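Simulation and Planning » Is the Farau grasp planner worth it for pen-in-cup?

fekwueme_sim
Joined: May 2024
Posts: 12

We've been handed Farau as the planner for a marker-into-cup task and I'm trying to work out whether the success rate on their project page means anything. They report 1000 sim episodes. What I can't find is how success gets scored, or what the policy sees as input. Has anyone run it end to end with their own perception in front of it?

Ikechukwu

gasser_r
Posts: 500

I have, and I'd keep your old planner installed. The numbers come from ground-truth object poses. Swap in a real pose estimator and you'll find out how much the planner was leaning on them.

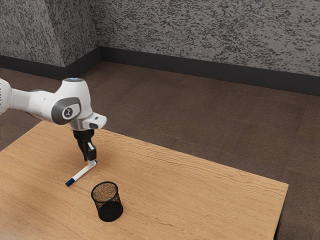 Grasp candidates are where I'd start digging. Farau samples along the long axis of the object and ranks by clearance, and clearance is a poor thing to rank by when there's next to nothing on the table. With the marker lying flat and the fingers over its upper end, nearly every candidate clears, so the ranking tells you very little. What you want is a score for how the marker will sit in the fingers afterward, and for whether that pose can get over the rim of the mesh cup. Farau treats those as two separate problems and plans the second one after the first is already locked in.

halima_o

I disagree with some of that. There's a lookahead flag that passes the place pose back into the grasp ranking. It's off by default, and the docs give it one line. With it on, our planning time went up by 40 ms per query, and the end-of-barrel grasps mostly sorted themselves out.

gasser_r

I tried the flag. It checks that the place pose is reachable. It doesn't check that the object is still where the planner thinks it is in the hand. If the marker rotates in the fingers when it lifts, your reachable place pose is for a marker you no longer have.

halima_o

Sure, but that's a perception job. You re-estimate the in-hand pose after the lift and replan. I wouldn't blame the planner for that one.

gasser_r

I would if the planner's own page shows a success rate with the re-estimate step skipped.
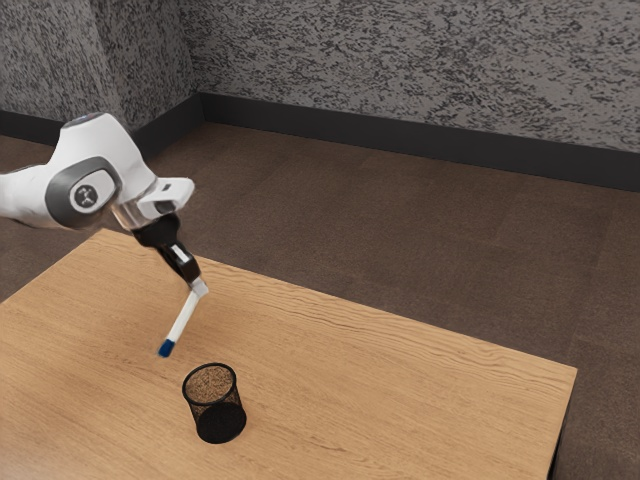

Does Farau replan if the in-hand pose changes after the lift?

Only if you call it again yourself. It returns one trajectory for the whole pick and place, and the executor runs it to the end unless a collision check stops it. The usual fix is to split the call in two and put your pose estimate in the gap.

folasade.akpan

We did the split call in June last year, on an older version. It works, but watch the attached-object model. The planner keeps the original grasp transform in memory, and if you don't clear it before the second call you get a plan for the old pose – no warning, no error. That took me far too long to find.

fekwueme_sim

Thanks, that's useful. Is the scoring thing also as bad as I suspect?

gasser_r

Depends what you suspect. Success in the stock config is "object center inside the cup's bounding box at the last step." The gripper doesn't have to have let go. Go read the config.

bukola_i

I'll defend them a little. The scorer is a plug-in and you can write your own in an afternoon. Ours wants the fingers open, the arm retracted and the object at rest. We moved over from Clotik, where the scorer was compiled in and you couldn't touch it.

gasser_r

Fine, but a project page number should come from a scorer that checks for release. And did your success rate go up or down when you changed it?

bukola_i

Down. I'm not posting the figure because we changed the friction settings the same week, so I couldn't tell you which one did it.

gasser_r

Which is my problem with every sim number in this section of the forum.

fekwueme_sim

OK. Plan is lookahead on, split call, clear the attached object, and a scorer that checks release. I'll run 500 episodes with ground-truth poses and 500 with our estimator, same seeds, friction left alone. If the gap is large I'll ask Ludex for more time before we commit.

halima_o

Log the grasp position along the barrel for every failure too. You'll want it when you and Roswitha pick this argument up again.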